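Foulkes Bread Room to Open a Second Counter in Brekum, With Soda Bread All Day

BREKUM, Jul 19, 2022. Hi, it's Heledd Nicholas, and I finally get to say this out loud: we're opening a second shop! Foulkes is coming to Brekum this December, in the old shoe store next to the post office, and I'm so excited I've been waking up before my own alarm (and I'm a baker, so you can imagine).
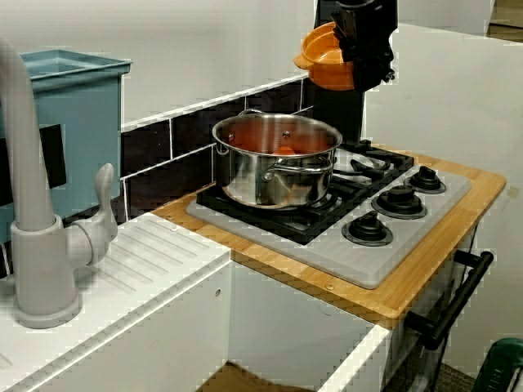
Photo courtesy of Foulkes Bread Room

If you've been to our first place you know what we're about. Soda bread, mostly. Plain, brown, and the one with caraway and golden raisins that people either love or pick apart. We sold 2,434 loaves of the caraway last year, so I'm going to say love. The new shop will have all three from opening until we close, plus buttermilk scones and a seeded rye I've been fussing over since spring. The rye still comes out a bit tight in the middle some days, but we're getting there.

We'll have 48 seats, which feels enormous to me, and six of them are at a long counter where you can watch us shape the loaves and cut the crosses. Please come talk to us while we work. I mean it!
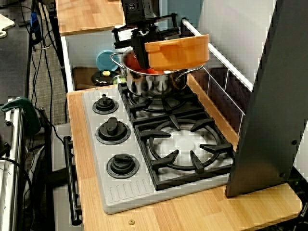 Prys Pugh says the soda bread is the reason he gave up on toast from a bag, and he wants it known that the brown loaf is better on the second day, with cold butter and too much marmalade. I'm with him on the butter. On the marmalade I like a thin layer, and we've agreed to leave it there.

Prices will match the first shop. You can buy a half loaf too, wrapped in paper, and we'll slice it if you ask (but let it cool first, please, or it just crumbles all over the place).

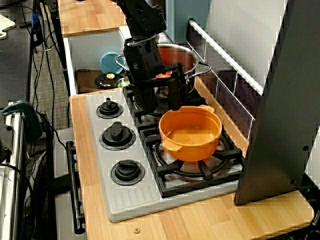 How to order ahead

Preorders for opening week start when the doors get their paint, and we're capping them at 263 loaves. Ask at the Foulkes counter and we'll write your name in the book. Press folks who'd like a tasting can ask there for me, Heledd. Mornings are best, once the first bake is out.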